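We pay for power by the day and night rate now, so I've turned into the person who runs the dishwasher at 10 pm. Our February bill last year said 3856 on the meter line and I had to sit down! This winter I'm switching things off at the wall – the TV, the printer, the old Vomel radio.
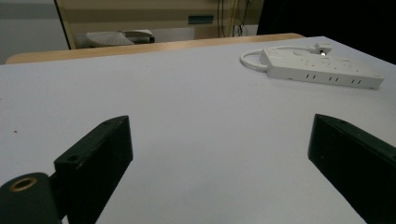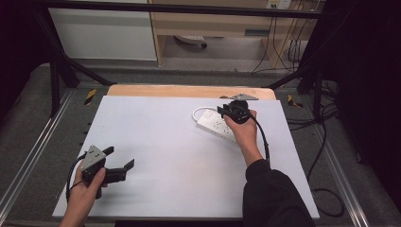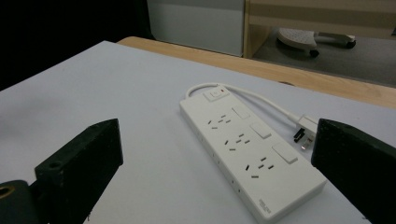
A reader in Vastadby wrote to say the printer hardly matters and I should look at the freezer in the garage first. Fair enough. Ours is a Koller, older than the car, and it hums all night. I'm going out there with a flashlight later.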